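Print this story
E-mail this story

Tutetti resets its two-armed kitchen cell after hand trouble

The two-armed cooking cell at Tutetti's test kitchen is back on its regular schedule after a month of stoppages that the company traced to a worn cable guide and a calibration file that had gone out of date.

The cell was put into service in the spring to rehearse simple serving jobs, mainly moving cooked food into cardboard trays. It has two arms, each with a black five-fingered hand, mounted to reach over a shared counter. By October the right hand had begun closing short of its target, and operators were stopping the line several times a shift to re-home the fingers.

Silviu Ene, who looks after the cell, said the first guess was a bad motor. He swapped it and the fault came back the next morning.

"I had the spare on the shelf, so that was the easy thing to try," Ene said. "Then I took the wrist cover off and found the cable rubbing on the guide. Every time the wrist rolled in, it pulled on the index finger a little."

The guide was replaced with a part from Ralico, which supplies the wrist hardware. The job took most of an afternoon. The cover is held by 16 small screws, and the lower ones can only be reached with the forearm turned out to its limit and locked there.

With the new guide in, both hands had to be calibrated again from the beginning. Ene does this one finger at a time, from a flat open palm, and saves the readings before moving on. He then checks the result in the simulator before any power goes to the real arms. The simulated kitchen has a counter, a tray and a pot, and it runs on the same joint limits and the same calibration file as the cell.

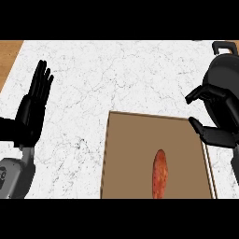
The check in November turned up the second problem. The simulator was still loading a calibration file saved before the cell was moved to its present counter, and it placed the right arm 9 millimeters too far from the tray. Motions that looked clean on the screen were off by that much on the floor. Delia Jitaru, who writes the motion programs, said the old file had been copied over during a software update and had kept its name.

"We were tuning the grip to fit a counter that wasn't there anymore," Jitaru said. "Some of what we blamed on the finger was the finger, and some of it was this."

She has since changed the startup routine so that the cell compares the date on the calibration file with the date of the last service. If the file is older, the arms stay locked and a message comes up on the operator's panel. Jitaru also went back through the stored programs, 57 in all, and reran each one in simulation with the corrected file. Those that brought a hand too close to the tray wall or the pot were sent back for changes – most needed only a small shift in the approach path.

Tutetti has also rewritten the daily checks. The operator on the early shift now opens and closes each hand 15 times before work starts and watches for any finger that lags behind the others. The wrists are wiped down at the end of the day, and the covers come off once a month so the cables can be looked at. Before the repair, the covers were opened only when something had gone wrong.

Grease was a worry at first. The hands work close to hot food, and Ene had expected to find buildup in the finger joints. He said the joints were clean when he opened them, though he has ordered thin sleeves from Bemari to try over the winter. The sleeves have to come off before calibration, and he has not decided whether that is worth the extra time.

A second cell is due to be set up at the company's Ševčík site early next year. It will use the same arms and the new guide, and Jitaru said its calibration will be done after the counter has been bolted down. Ene will train the staff there on the wrist covers and the monthly cable check.

The original cell is running one shift a day for now, from 7 a.m. to mid-afternoon. Tutetti plans to go back to two shifts once the next monthly check is done.

Print this story
E-mail this story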